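4. Conexión eléctrica y primera puesta en marcha

Este capítulo se refiere al termoplastificador de sobremesa Fleteck Guthrie en sus dos versiones, con y sin bandeja de salida. Antes de empezar, compruebe que ha terminado los pasos del capítulo 3 (desembalaje, retirada de los tornillos de transporte y montaje de las patas). Si el aparato viene de un almacén frío, déjelo dos horas en la habitación donde se va a usar antes de enchufarlo.

4.1 Elección del lugar

1. Coloque el aparato sobre una superficie plana y firme, con las cuatro patas apoyadas.
2. Deje 20 cm libres por detrás. Las rejillas de ventilación están en la parte trasera y no deben quedar contra la pared ni contra una mampara.
3. Reserve delante espacio para introducir una hoja A3 completa y detrás el mismo espacio para recogerla.
4. No instale el aparato debajo de un estante bajo ni junto a una cortina.

Precaución: el rodillo superior alcanza temperaturas que pueden causar quemaduras. No retire la tapa mientras el piloto rojo esté encendido.

4.2 Toma de corriente

1. Compruebe en la placa de características que la tensión coincide con la de su red (220-240 V, 50 Hz).
2. Conecte primero el cable al aparato y después a la toma. El conector del lado del aparato entra con cierta resistencia; empújelo hasta el tope.
3. Utilice solo una toma con contacto de tierra.
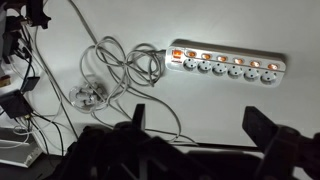
El Guthrie consume 921 W durante el calentamiento y 174 W en espera. Lo recomendable es enchufarlo directamente a la pared. Si no hay una toma cerca, puede usar una regleta con tierra como la de la foto, de seis tomas Schuko con un piloto junto a cada una y un interruptor general en el extremo, siempre que su potencia nominal sea suficiente para todo lo que se conecte. No comparta la regleta con calefactores, hervidores ni otra plastificadora, y no enchufe una regleta en otra. Los pilotos de una regleta indican que hay tensión – no dicen nada sobre la carga que soporta.

Nota: los alargadores enrollados en carrete deben desenrollarse por completo antes de usarlos con este aparato.

4.3 Primer calentamiento

1. Ponga el selector en la posición 0 y encienda el interruptor trasero. Se ilumina el piloto rojo.
2. Gire el selector a la posición 80 (fundas de 80 micras). El calentamiento dura entre cuatro y seis minutos.
3. Cuando el piloto cambie a verde, pase por los rodillos la hoja de limpieza que viene en la bolsa de accesorios. Repita la operación tres veces.
4. Deje el aparato encendido y sin material otros diez minutos. Durante este tiempo puede notarse un ligero olor a goma; desaparece después de los primeros usos.
5. Si sale humo o el olor es fuerte, desenchufe el aparato y llame al servicio técnico.

4.4 Primera plastificación

1. Elija una funda del grosor indicado en el selector. Las fundas Ruvthorpe de 80 y 125 micras se han probado con este modelo.
2. Centre el documento en la funda, con un margen de 3 mm como mínimo en los cuatro lados.
3. Introduzca la funda por el lado cerrado, recta y sin empujar. El rodillo la arrastra solo.
4. Recójala por detrás y déjela enfriar un minuto sobre una superficie plana.

Si la funda entra torcida, pulse la tecla de retroceso y manténgala pulsada hasta que salga. No tire de ella con el motor en marcha. No recorte nunca una funda antes de plastificarla – el adhesivo puede pegarse al rodillo.

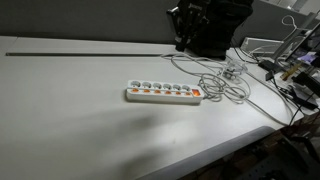

¿Puedo dejar la plastificadora encendida entre un trabajo y otro?

Durante un máximo de 30 minutos. Pasado ese tiempo el aparato entra en reposo, el rodillo se enfría y hay que repetir el calentamiento. Si la pausa va a ser más larga, ponga el selector en 0 y apague el interruptor trasero.

4.5 Apagado

1. Pase una última vez la hoja de limpieza con el rodillo caliente.
2. Ponga el selector en 0 y espere a que el motor se detenga.
3. Apague el interruptor trasero y desenchufe el aparato tirando de la clavija, nunca del cable.
4. Espere una hora antes de ponerle la funda antipolvo.

4.6 Contador y mantenimiento

El contador de la base registra los ciclos completos. Al llegar a 1022 aparece el aviso L1 y conviene limpiar los rodillos según el capítulo 6. Con 2495 ciclos aparece L2, que solo puede borrar el servicio técnico de Ellham. Anote la lectura en la hoja final del manual cada vez que haga una limpieza.

Revisión técnica del capítulo: Evander MacRitchie. Texto actualizado en mayo.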